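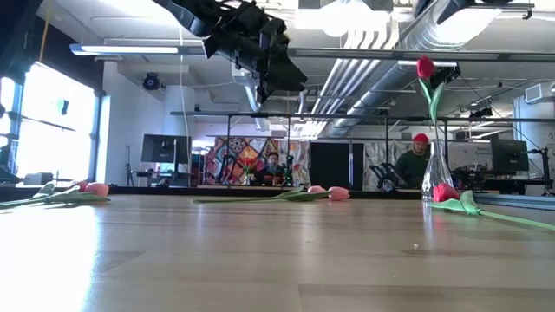 Anas Ouali
Store Manager, Wuneck Home

Artificial tulips: quick answers

Same questions every January so here they are in one place.

Do they come with the vase?
No. Sold separately. The Pralley vase is item 335, clear glass.

Which colors?
Red and pink for now. Mix them in one order if you like, just say how many of each in the notes box.

How many do I need?
For a narrow neck, three or four. More than that and they bunch up. Wide neck, get the Flarkura bundle (14 stems).

Mine came flat, what do I do?
Lay them out on a table and open the leaves with your fingers. Then bend the stem a little at a time, don't yank it. Give it overnight.

They all lean the same way!
Turn them. One left, one right, the lowest in the middle. Put the tall one in last. 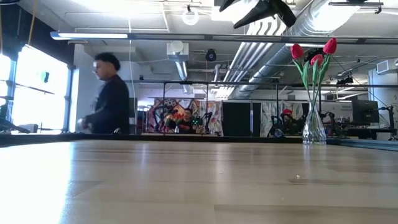 Three reds in a clear glass vase, heights staggered.

Can I cut the stems?
Yes, wire cutters, not your good scissors. Cut less than you think, you cant put it back.

Water in the vase?
Please don't. Wire rusts.

Cleaning?
Dry soft brush. Hair dryer on cool for the dusty ones.

Sun?
They fade in a bright window eventualy. Move them now and then.

Returns?
40 days, uncut stems only. Bring the reciept to the Morsy counter, before 5 pm.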